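How I Set Up My Table for Crusty Bread (and Keep the Crumbs Off the Floor)

Hi all, Marion here! A few of you asked how I slice and serve a loaf without ending up with crumbs in the butter, crumbs in the drawer and crumbs in the dog. I've been doing it pretty much the same way since we moved to Dodholm, and it takes me less time to set up than it does to find the good jam. So grab a loaf and let's go.

What you need

A big smooth board for the base. Mine is just a plain white one and I scrub it like crazy.
A second board, wood, for the cutting itself.
A serving tray with a rim. The rim matters a lot, more on that in a minute.
A placemat or a thick cloth.
A knife you trust. I like a serrated one for anything crusty (a slim smooth blade is fine for soft rolls and cheese).
A dry pastry brush, the cheap kind.

Step 1. Clear more room than you think

I used to try doing all this in the little gap between the toaster and the sink. Don't! Drag everything over to a proper table. If your table wobbles, fold up some paper and stick it under the short leg. If the base board slides around, lay a damp dish towel under it and it'll stay put.

Put the base board down so the long side runs left to right in front of you. Everything else goes on it or right up against it, and at the end you only have one big thing to carry to the sink.

Step 2. Lay out the mat and the tray

Mat to the left, tray in the middle, close to you. I'm right-handed, so if you're a lefty you might want to swap it all over, though my friend Erasto Mutiso is left-handed and he sets his up just like mine and does fine. The mat is where I park things I'll want later, like the butter dish or a bowl turned upside down. Gray and white patterns are great for this, they hide a lot.

The tray can hang over the near edge of the board a little. I like it that way, my thumb goes right under the rim when it's time to lift. Wipe it before any food goes on it, even if it looks clean. Keep the wooden cutting board at the back until you need it.

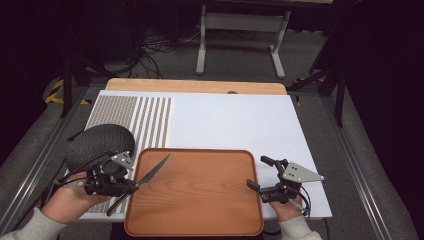 Step 3. Let the loaf cool, then slice

I know. I know! But a hot loaf tears and goes gummy in the middle. Give it at least 30 minutes on a rack, longer if it's a big round one.

Pull the wooden board forward and do your cutting there. Please don't cut on the tray. I did that to a lovely one I bought at a yard sale in Ernton and it has a scar right across it that catches every seed. Hold the loaf with your fingertips tucked in, start with a few light strokes to get through the crust, and then let the knife do the rest. Long strokes, hardly any pushing.

If the loaf is really round, cut it in half first and lay the flat side down. So much easier!

Step 4. Move the slices and brush up

Slide the slices onto the tray in one row, each one leaning on the last. This is where the rim earns its keep, it catches the crumbs that come along for the ride. Then brush whatever's left on the wooden board down onto the base board, and tip the base board over the trash.

Put the knife down flat at the back with the blade facing away from you. Don't leave it on the tray where people are going to be reaching.

Step 5. Look after the wood

Hand wash only, both the tray and the board. Warm water, a bit of soap, quick rinse, then dry them with a towel and stand them on edge overnight. Every March or so I rub in some food-safe mineral oil, leave it until morning and wipe off the extra.

If the tray smells like onion (ask me how I know), rub it with half a lemon and some coarse salt, then rinse.

Next time I'll do the seeded rye that everybody keeps emailing me about. The dough is sticky, so have a scraper ready!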